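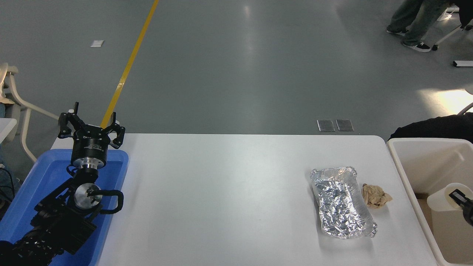
Left gripper open over the table, foil tray and paper to the right, jug in the bin.

Tulon gripper kit, trial unit: first impressions

dovetail_ash
We have the Tulon kit on trial until the end of March and I said I would post something once it had done some proper hours. The photo is from the clearing task. Items on the table are rubbish or keep, rubbish goes in the bin.

Mounting was straightforward. The adapter collar fits our wrist flange without shimming. Cable routing is poor. The supplied lead is longer than it needs to be and leaves a loop at the joint, and the clips in the box do not hold it. Setup software found both grippers at the second attempt.

So far: 292 picks logged on mixed household items, 198 completed without a person stepping in. Most of the failures are paper. Rigid items are good.

kestrel40
What counts as completed? If it drops the item on the rim of the bin and it falls in, is that one of the 198?

dovetail_ash
Yes. Item ends up in the bin, no hands, no restart. I did not score neatness.

mbar_per_sec
Paper failures are a settings matter in my experience. The default closing force is set for rigid parts. Drop it, slow the last part of the close, and come in from the side of the wad. We run the older Tulon on packaging waste and paper stopped being the main problem after that.

kestrel40
Disagree. I had the same unit for a fortnight and lowering the force moved the failures from "squeezes it out" to "drops it on the way over". The fingertips are too hard and too narrow for anything creased. Brusberg do a softer pad which fits with a bit of filing.

mbar_per_sec
Which firmware? Before version 3 the force setting was ignored below a certain value. It showed the new number and carried on using the old one.

kestrel40
2-something. I will concede that point until I can check. I still would not want those tips on foil.

dovetail_ash
Foil is mixed. The deep trays go well if it takes one wall and lifts at an angle. If it grips across the full width the walls fold in and the tray slips. Ours is on version 3, so the force setting should be live. I have not tried the Brusberg pads, and Tulon's trial terms say no modified fingers.

tin_lathe
Price? Their site only offers a call back.

dovetail_ash
Quoted 2000 per gripper, without the wrist adapter. Support is extra after the first year. The quote came through Ateş, who handle the loan units, and they answered the phone each time I rang.

tin_lathe
That is a lot for something that struggles with paper. Tremwood's two-finger unit is less than half that and the tips are swappable by design.

mbar_per_sec
Two fingers will not hold a full jug by the shoulder. Different job. If all you pick is paper, buy suction and a filter.

tin_lathe
Suction on a crumpled wad? Good luck getting a seal.

mbar_per_sec
High flow, wide cup, no seal needed. It is noisy but it works.

dovetail_ash
I will do a run on Wednesday with the force halved and a side approach, paper only, and log drops in transit separately from failed grips. If someone can tell me where the closing speed lives in the menus that would save me some time. The manual gives a page number for it and the page is about warranty.

mbar_per_sec
Motion, then Profiles, then hold the profile name until it opens. It does not look like a button.

dovetail_ash
Found it, thanks.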